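Home | Visits | Workshop Notes | Letters | Archive

An Afternoon at the Kivdale Shared Workshop 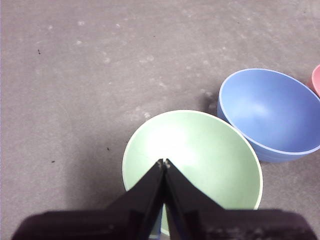 The view from the arm's wrist at Kivdale, with the green bowl under the fingers and the blue one next to it.

I went to Kivdale in December with low hopes, and they were partly met. The shared workshop sits behind a tile store, up a flight of steps that would be a poor route for anything heavy. Members pay 30 a month, and that gets you a key, a shelf and a place in the line for the drill press. On open afternoons they let outsiders in to see what is being built.

The thing everyone wanted to see was Drivach, a home-built arm with two black fingers. Wendelin Kuster started it in his garage in Ultow and moved it here when his family wanted the garage back. The job he has set it is to stack bowls, plain round ones in soft colors, set out on the gray floor. I asked why bowls. He said a bowl has a thin rim and no handle, so if the arm is a little off you find out right away. Fair enough. I'd have liked to see it tried on a wet one with soup stuck to the side, which is what I have at home.

You follow the work on a screen fed by a small camera on the wrist. I'll grant that this part is good. You see what the arm has to go on, and it is less than I expected: the rims, some glare on the inside of the green bowl, a lot of floor. The fingers themselves fill a fair piece of the view. Kuster thinks the glare throws it off. Notburga Marti, who wrote most of the control code, thinks the glare is a side issue and the wrist joint has play in it. They had this argument in front of us and did not settle it.

I watched six tries. Two ended with one bowl inside another. On one the arm stopped and had to be restarted, and the rest were misses or bumps. Marti was straight about it and said the morning had gone better. People always say the morning went better.

The log on the bench said 2537 attempts since the new fingers went on. Nowhere did it say how many had worked. When I asked, I was told that column is being redone.

What does it cost? I got three different answers, depending on whether you count the motors that burned out. There is also a second arm, Ross, which was in pieces on a shelf and is supposed to be cheaper.

Go if you like watching people fix things, and bring a coat. Coffee is by the door and the tours start at 2.

Contact the editor | Copyright Workshop Notes | Back to top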